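Planning and Budgeting for Handheld Gripper Equipment: A Guide for Departments

Doron Learning Resources – Equipment Planning Series

Purpose of this guide

This guide sets out the steps a department should follow when it plans to buy handheld grippers with mounted cameras for recording manual tasks. It applies to first purchases and to additions to an existing set. Requests that follow these steps can usually be reviewed in a single round. Requests that arrive without a task list or a complete cost sheet are returned to the department.

Step 1. Write the task list before contacting a supplier

Begin with the work, and leave the catalog for later. List every object the gripper will be expected to hold and every place in which it will be used. For each object, record the widest dimension, the weight when full and the surface. Soft-walled and clear items should be listed separately from rigid ones. They place different demands on the finger pads, and clear items can also be harder to make out in recorded footage.

The list should name the sites as well. A bench in a laboratory, a stockroom and a public dining area differ in lighting, floor space and the number of people passing through. Where a site is shared with the public, the department must obtain written permission from the site manager and must budget for the blurring of faces in any material that is kept.

Step 2. Decide how many units are needed

The number of units depends on hours of use and not on the number of staff trained. Two operators working in turns can share one unit. Two operators working at the same time cannot. At the Endulthorpe site, the planning figure is 30 recordings per unit in a working session, which leaves time for battery changes and for checking files.

One spare unit should be included in any order of four or more. For smaller orders, a set of spare finger pads and one spare battery is normally enough.

Step 3. Ask for a trial on site

A supplier demonstration takes place on the supplier's terms, with objects the supplier has chosen. Ask for a loan period and use it in the rooms named in Step 1, at the hours when the work will be done. Use everyday items from the task list.
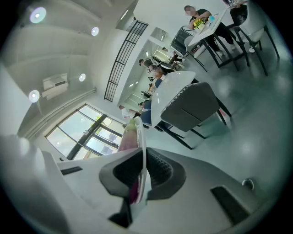
Should the department pay for finger pads separately from the gripper?

Pads are best entered on their own line, as a consumable. They wear at a different rate from the housing, and a combined price makes it difficult to plan for the second year.

During the trial, operators should complete a short record at the end of each session. The record should cover comfort in the hand, the quality of the grip on each object, the readability of the footage under the lighting at the site, and any interruption. Keep these records with the purchase file. They will be needed if two quotations are close in price.

Step 4. Prepare the cost sheet

The purchase price is only the first line. A complete cost sheet contains the following entries:

Gripper units, including the camera mount
Cameras and lenses, if sold separately
Finger pads, first set and replacements
Batteries and chargers
Memory cards and long-term storage
Carrying cases
Operator training
Review and blurring of recorded material
Repair or service agreement

Storage is the entry most often left out. A department that plans to keep 1000 recordings should ask its computing office for a written estimate before the order is placed. Where recordings are to be deleted after use, the cost sheet should say so and give the month in which deletion will take place.

Replacement pads for the Zendaritz model are entered in the current price schedule at 98 dollars per set. The Belkadi carrying case is entered at 319 dollars and holds two units with their chargers. Departments that use one unit at a single site may leave the case out.

Step 5. Compare quotations

Obtain at least two quotations on the same list of items. Check that each one states the delivery time, the length of the warranty and the address to which repairs are sent. A low price with repairs handled overseas may leave the department without equipment for several weeks – a serious matter if the project has a fixed end date.

Ask each supplier how long pads and mounts will remain available. The answer should be given in writing.

Step 6. Submit the request

Send the task list, the trial records, the cost sheet and the quotations together. Requests received by the end of July are considered for the following budget year. Requests received later are held over unless the equipment replaces a unit that has failed.

On delivery

Check each unit against the packing list before signing. Test the opening and closing of the fingers, the camera mount and the charger, and report faults to the supplier on the same day. Label each unit with the department name and enter it in the equipment register. Operators should not use a unit in a public area until the site permission described in Step 1 is on file.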